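Musero House, quarterly walk-round
Checked August 4, 2018, ground floor upwards, before lunch

Front door and porch
Closer works. It works the way a mousetrap works, so mind your heels. Turned down a notch at the top screw, please look again next time.
Mat: curling at one corner. Pass, if you are tall and watch your feet. Fail for everyone else. New mat wanted.

Hall and stairs
Handrail: firm all the way up to the half landing, then it becomes more of a suggestion. Bracket needs longer screws.
Stair lights: OK. One is a different shade of white from the rest and makes people look ill. Not a safety matter.
Bicycle on landing: removed in June. Bicycle on landing: back. Note left on saddle, second of its kind.

Smoke and heat alarms
All tested by button. The one outside flat 3 has a shower cap on it. Shower cap taken off, alarm tested, toast discussed with the resident. We did not agree about the toast.
Heat alarm in the shared kitchen: OK, loud, my ears confirm it.

Shared kitchen
Fire blanket: on its hook, tapes hanging free. Pass.
Extinguisher: gauge in the green, pin and tag in place. It is still being used to prop the door. The door is a fire door. Fail, twice over.
Extension lead: one Dudek block, feeding another Dudek block, feeding the kettle. Unplugged. Kettle now lives by the wall socket and can be visited there.
Hot tap: 79 degrees at the sink, which is soup. Trerkeo have been rung to turn down the boiler and fit a mixing valve. Warning card taped up meanwhile.

Back yard
Gate latch: OK.
Drain cover: rocks when stepped on. Cone placed. Somebody has already borrowed the cone.
Bins: clear of the escape route by a good margin, for once.

To do first: fire door, hot tap, handrail. Next walk-round will start from the top floor so that the attic gets me while I'm still cheerful.

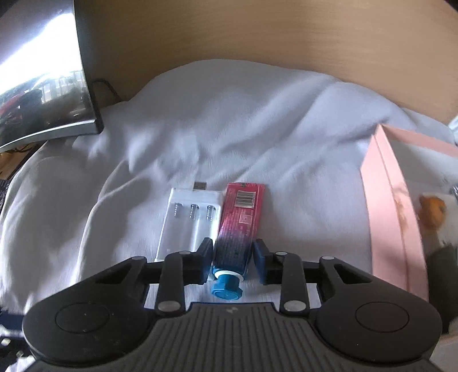
Siyabonga Msimang
The handrail bracket came loose last year as well, and longer screws were tried then. I think the plaster has gone behind it. Could Gosen have a look at the wall before anybody drills again? Also the cone is in the yard of number 32. I'll fetch it tonight.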